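Fold your jumpers on the bed

The folding board should go back in its box. I bought one in September, a hinged plastic thing from Stosard that cost 65 dollars, and I used it for most of a summer before I admitted that it made laundry day longer. It sat on the dining table, the clothes sat in the basket, and I stood in between moving one to the other. Now the board is behind the wardrobe and I fold on the bed, the way my mother did.

I think the bed is the best folding surface in most homes, and I think the people who sell us storage have talked us out of using it.

The case against the table

Tables are hard and flat, and every organising guide says that is what you want. For shirts it may be true. Knitwear is another matter. A fine jumper on a polished table slides whenever you pull a sleeve, so you straighten one side and lose the other. A cotton doona cover has enough grip to hold the body still while you bring the arms across.

Tables are also busy. Ours has the mail on it, and usually somebody's homework. Clearing it takes longer than folding four jumpers, and then dinner needs the space and the pile goes on a chair. Once clothes are on a chair in our house they stay there until they are worn or washed again.

The bed is already in the room where the clothes are going. It has to be cleared by night, so the job gets finished. I can't say the same of any table I have owned.

What people say against it

The usual complaint is that a bed is too soft and the folds come out crooked. They do, a bit. I have never opened a drawer and minded. A jumper is going to relax into its own shape within a day, whatever you folded it on.

The better complaint is about height. Ours is low, and a full load leaves me with a sore back. I kneel for the last part of it, or I leave the towels for later – towels can be folded standing up, against your chest. Anyone with bad knees may well be right to stay at the table.

There is also lint. A dark jumper on a white cover will leave some behind, and a lint roller deals with it.

How I do it

Make the bed first and pull the cover tight. Then take one jumper at a time. I used to tip the whole basket out, and all that did was give me a heap to sleep beside.

Lay it face up with the neckline towards the pillows and the hem towards you. Smooth it from the middle outwards with a flat hand. Don't tug the hem, particularly on a fine knit. 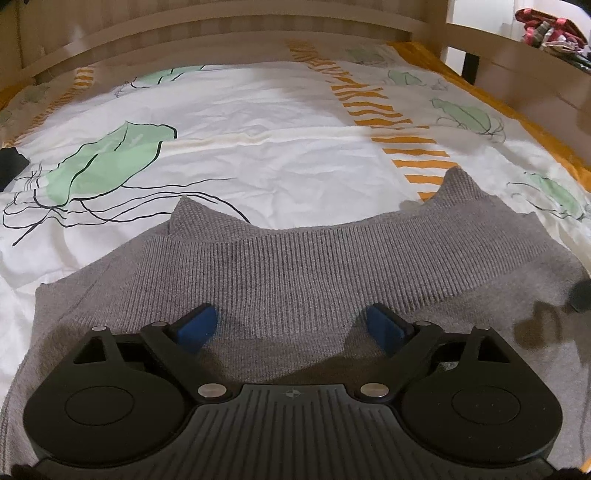 Sleeves, then thirds

Bring each sleeve straight across the body, then fold the sides in so they meet or nearly meet. Fold up from the hem in thirds. Heavy knits do better in half, and they go on a shelf. I don't hang any of them, having ruined the shoulders of a good Prondetti cardigan that way.

That is all the method there is. It needs no board and no set of matching dividers. If you already own a board and like it, keep using it. If you are thinking of buying one, try a made bed for a few weeks first.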